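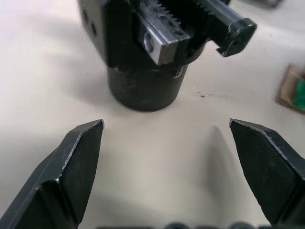
*On the bench: black housing, silver block.*

# About us

Nestamik is a small workshop that repairs, rebuilds and (when there's no other way) makes parts for bench equipment. Housings, mounts, bases, blocks, brackets. Mostly metal, mostly black by the time it gets to us, mostly a bit knocked about. If it sits on a table and something bolts to it, we've probably had one apart.

Page last gone over 2021-04-16. Beverley says it was overdue. It was.

## Who we are

Beverley Gosling started the business and still does most of the quoting, all of the ordering and a good share of the bench work. Trained as a fitter, spent years in other people's toolrooms, got fed up of seeing decent kit thrown in a skip over one stripped thread. Rented a unit, bought a second-hand mill, went from there.

Senan Mulligan came in the second year, meant to be for one December while we were behind, and stayed. Senan does the machining and the fiddly assembly. Also answers the phone, badly, if Beverley is out. Please leave a message, he does write them down.

There are eight of us now. Two are part time. We take on one trainee at a time, as that's how many we can teach properly.

## What we do

Strip-downs. You send the unit in, we take it apart, tell you what's worn and what isn't. You get a written list. Some people take the list and do the work themselves, fine by us.

Mounting blocks and plates. Cut square, finished how you want them. Brushed is what most customers ask for and it's what we do unless told otherwise. We can blast or polish but polish shows every fingerprint, so have a think first.

Housings. Filling and redrilling holes that have been drilled in the wrong place, re-tapping, helicoils. New ones made up from a drawing or from the old one if there's enough of it left. Screw holes are where most of the trouble is. Somebody has used a longer screw, or an imperial one, or both.

Bases. Round ones, square ones, ones that rock. A base that doesn't sit flat is the cheapest thing to put right and the one people put up with longest.

Refinishing. Matte black, mainly. We don't do colour - tried it, the booth is too small and the green got into everything.

## What we dont do

- Electrics beyond a plug and a lead. We'll take the board out, bag it and hand it back.
- Anything that came out of a car.
- Anything over 40 kilos. The bench would take it, our backs won't.
- Same day. Sorry. We used to say yes and then not manage it.

## Makes we see a lot of

Hitberg, all the older ones. We hold spares for the common bases and can copy the rest. Dolan, the housings especially - good castings, soft screws. Volano now and then, and if you have a manual for one we would love a photocopy, ours has pages missing.

Not an agent for any of them. If yours is under warranty go back to where you bought it, don't let us open it, you'll lose the cover.

Something with no name on at all? Send it anyway. Or send a photo first, with a ruler next to it.

## How the bench works

One job on the table at a time. It's a rule from the early days when two sets of screws got swept into one tray and Beverley spent an evening with a thread gauge sorting them out. So: one job, one tray, one ticket. Tray goes on the shelf when the job does. If we're waiting on a part the whole lot comes off and the next one goes on.

Things are checked as they arrive, before any cleaning. Dust and scratches tell you a fair bit. Which side faced the wall, where a clamp has been, whether its been moved much. Then notes, then cleaning, then spanners.

We don't refinish unless you ask. Plenty of people like the scratches, or at least aren't paying to have them gone. Tick the box on the form if you want it looking new.

Old parts come back to you in a bag. Bin them if you like.

## The workshop

One long room and a store. Mill, two lathes, pillar drill, surface plate that cost £925 second-hand and that no one is allowed to put a mug on. Tea is made at the other end by the sink. The store has racking down one side, and is where the Hitberg bases live.

Visitors welcome, ring first. Closed shoes please. Parking is at the back, not the front, the front belongs to the tile place and they're very nice about it but only up to a point.

## Jobs so far

Ticket number 1079 went out as this was being typed. It was a base and a pair of spacers for a school. We number everything from the first job on, including quotes that turned into work and not the ones that didn't. Schools and colleges are a good third of what we do, then small labs, then people with sheds.

Schools - we can hold an invoice till the new term if it helps with the budget. Just say when you book in, its no bother.

## Sending something in

Box it tight. Base down if it has a base. Take off anything that sticks out and comes off easily, wrap it separately, put it in the same box. Name and phone number INSIDE the box as well as on it, labels come off.

Put a note in saying what it should do and what it's doing instead. A line or two will do. "Broken" is not a lot to go on, though we get it most weeks.

Quotes are free for anything we can judge from looking. If it has to come apart there's a strip-down fee, taken off the bill if you go ahead.

## Working here

Nothing going at the moment. The trainee place comes up every couple of years and we put it on this page and on the door. No need for a CV with a fancy layout. Bring something you've made or mended and be ready to say what went wrong with it.

## Get in touch

Phone is best in the morning, email gets read at dinner time and again before we lock up. Ask for Beverley about prices, Senan about drawings and threads. Shut between Christmas and New Year, last parcels out the week before so get december jobs in early.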